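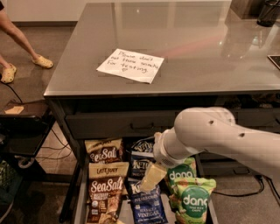

Search this site
Enter keywords
Search

Nail Trims Without the Wrestling Match
Speaker notes, Annick Arnaud
Small animal grooming meetup, January, afternoon session

SLIDE 1: Title

Hello, thank you for coming back after lunch! Say who I am: Annick, groomer, mostly dogs, a handful of rabbits, one very opinionated goose when I was starting out (tell the goose story only if the room is awake).

Quick show of hands. Who has a dog on the books that they quietly dread on nail day? Keep your hand up if you can name the dog. Wait for the laugh.

I love nail trims. I know how that sounds. I used to hate them, and I want to spend the next while on what changed, as there's nothing in it you couldn't start doing tomorrow morning.

SLIDE 2: Where I started

Learned to trim the old way. One person holds, one person clips, go fast, get it over with. Fine for easy dogs. For the others it got a little worse every visit, and I kept thinking the dog was the problem.

Then I went to work with Meirion Mostyn for a season. Meirion trims sitting on the floor. No table, no second person, radio on low. First week I thought he was wasting time. By the end of the month I was timing him, and he was beating me on every dog that used to fight.

Pause here. Let them be annoyed about it like I was.

SLIDE 3: The salon diary

We wrote down every trim at the Drornen shop for a stretch. Total: 2,299 trims. Paper diary, coffee on most pages. For each one we put down the dog, the tool, who did it, how many feet got finished, and a word or two on how it went.

Point to remember: this is one shop's diary. Our dogs, our handwriting. Please don't quote it as science. But do keep one yourself, it is so useful! You find out things like which dogs only fuss about the left back foot.

We had 87 dogs we marked as "hard" when we began. I'll keep coming back to those.

SLIDE 4: Feet first, tools later

Key bit of the talk. Slow down.

With a hard dog, the first visit is for touching feet. Hand on the shoulder, slide down the leg, hold the paw for a breath, let go, treat. If the dog pulls away, I let the paw go and start again from the shoulder. I don't chase it.

Next, tap the nail with the closed clippers. Just tap. Treat. Then open and close them near the foot so the dog hears the click. Then one nail. One! And if that one went well, I am allowed to stop there and feel great about it.

Demo with the stuffed dog. Remember it has no dewclaws, Timo will point this out.

SLIDE 5: How to hold a paw

Most people squeeze. I squeezed for years. Thumb on the pad, finger on top, just enough pressure to push the nail out. The leg stays under the body where it naturally bends. Small dogs especially hate having a leg pulled out to the side, and older dogs with sore hips will tell you all about it.

Back feet: bend them backward like a farrier with a horse. You see the underside of the nail, the dog looks at something else.

Get them to try it on their neighbor's hand. It's silly but it works, people really feel how hard they're gripping.

SLIDE 6: Clippers or grinder?

Somebody always asks, so do it now.

Both! I use clippers for length and a grinder to round off. Some dogs hate the click and love the buzz. Some are the other way. Ask the dog.

Grinder notes:
Touch and lift, touch and lift. It heats up if you park it.
Tie back long foot hair, or push the nail through an old stocking.
Let it run across the room first while the dog eats something.
Change the band before it goes smooth. A worn one takes longer and gets hotter.

Clipper notes:
Sharp ones. Dull clippers pinch before they cut, and the pinch is what the dog remembers.
Little slices at the tip on dark nails. Stop when you see the darker dot in the middle.
Styptic powder open and next to you before the first cut.

SLIDE 7: When you hit the quick

It happens. It happened to me last month on a dog I've known since it was a puppy, and I felt awful.

Powder on, gentle pressure, calm voice. Then tell the owner at pickup before they find it. Wolfram Kohlhase taught me that one when I ran his front desk: say it first, say it plainly, say what you did. I've never had an owner get angry about it when I did it his way.

Don't end on that foot. Go do something the dog likes, brush the chest, whatever, and finish there.

SLIDE 8: The owners

My favorite part, honest.

Owners think they're being judged. They come in saying sorry about the nails before they've said hello. So I hand them homework that's really easy: touch one paw in front of the TV, give a bit of cheese, done. The ones who do it come back with a different dog. I get a bit emotional about this, it's fine.

Jelle Vandenberghe in our shop started booking short "happy feet" visits between grooms. No bath, no haircut, in and out in 7 minutes. Small charge. People love them, and the dogs trot in.

Mention Biscuit the beagle here if time. He took three visits to let us touch a front foot and now he offers it.

SLIDE 9: When to say no

Three paws is fine. Two paws is fine. If a dog is panting hard, frozen stiff, or snapping, I stop, and I write down where we stopped.

Some dogs need the vet involved, for pain or for something to take the edge off. Telling an owner that is part of the job. Have a vet's number you trust ready to hand over.

Of our hard dogs, about a third still get done over two visits. I'm at peace with it. So are they.

SLIDE 10: Questions

Leave ten minutes. Likely ones:

What do I charge for a split visit? (Full price the first time, second one included. Explain at booking.)
What treats? (Whatever's soft and smelly. Check allergies.)
Does it work on cats? (Yes, shorter, and with a towel. Ask Timo Thiele, he's by the door and he's much better with cats than I am.)

Handout is on the back table. Diary page is on the reverse, copy it as much as you like.

Thank everyone. Pick up the stuffed dog.

Related talks and notes
Cats at the Salon: A Calm Half Hour (Timo Thiele)
Drying Double Coats Without Tangles
Setting Up a Small Shop: Lessons from Ostermann
Puppy's First Groom: What to Skip
Talking to Owners About Matting (Wolfram Kohlhase)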